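Project Report: Two Finger Sets, One Corkboard
Elikem Acheampong, Dzifa Agbeko, Ekow Akpalu
Supervisor: Ojārs Lill

1. What we set out to do

Our original proposal was to compare four grippers on twelve household tasks. Our supervisor read it, asked how many weeks were in a semester, and handed it back. The revised proposal was to compare two sets of fingers on one task: take a sticky note from a tray, put it on a corkboard and pin it there.

The two sets were the Conelari fingers, which are stiff and come to a narrow tip, and the Lasetti fingers, which are softer and a little wider. Both fit the same gripper body, so a swap takes four screws and however long it takes Ekow to find the hex key.

2. Setup

We used the two-arm table in the Potbridge lab. The left arm handles the note. The right arm handles the pin and otherwise stays out of the way, a skill it learned only after we rewrote its parking position twice. Both arms were driven by hand with the leader arms, so every result below is partly a result about us. Dzifa drove all the scored trials to keep that part constant.

A trial started with the notes in the tray and the pins in their jar. It counted as a success if one note (one, see section 4) ended up pinned to the board inside 40 seconds. We gave each finger set 24 trials. The notes carry small pen marks so that we could tell them apart when going back over the recordings.

Everything was logged by a script Elikem wrote, which saved 3,972 files in October and has never once named two of them the same way.

The cork turned out to matter more than we had planned for. It is rough, so a note doesn't stick to it well, and letting go is harder than picking up. If the fingers open while still pressing down, the note rides up with one of them. We ended up teaching ourselves a small routine: set the note on the cork, keep hold of it, bring the other arm in close with its gripper already open, and only then think about releasing. 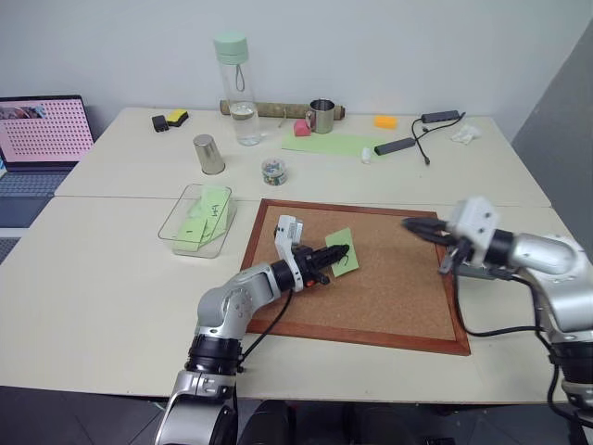 3. Results

The Lasetti fingers finished 17 of their 24 trials. The Conelari fingers finished 11. We had all bet on the Conelari set, on the theory that thin paper wants thin fingers.

Most of the Conelari failures came at the tray. The narrow tips slid under the edge of the stack nicely and then pushed the top note away. When they did get hold of one, they placed it more neatly than the softer pair ever managed, and nobody's score sheet had a column for neatness.

The Lasetti failures were nearly all timeouts. The soft pads pick up a note without much fuss and then decline to part with it. Five of the seven were still holding the note when the clock ran out.

Pinning was bad with both. A pushpin held slightly crooked goes into cork slightly crooked, and then it falls over.

4. Problems

Double picks. The Lasetti fingers sometimes took two notes. We scored these as failures after a discussion that was longer than the trials.

Cables. The wrist cable on the right arm caught the table edge until we gave it more slack.

Driver learning. Dzifa did the Conelari trials first and was plainly better by the second day. We should have mixed the order. Kwaku Agbeko, who is in the year above and did the Kpodo drawer project, told us this in week one — we wrote it down and everything.

5. What we would change

Alternate the finger sets every few trials. Score picking, placing and pinning separately, so that one fallen pin doesn't wipe out a good placement. Try a strip of the soft pad on the stiff fingers, which Ekow has already cut and which did not fit. A second strip is in the drawer with the hex key.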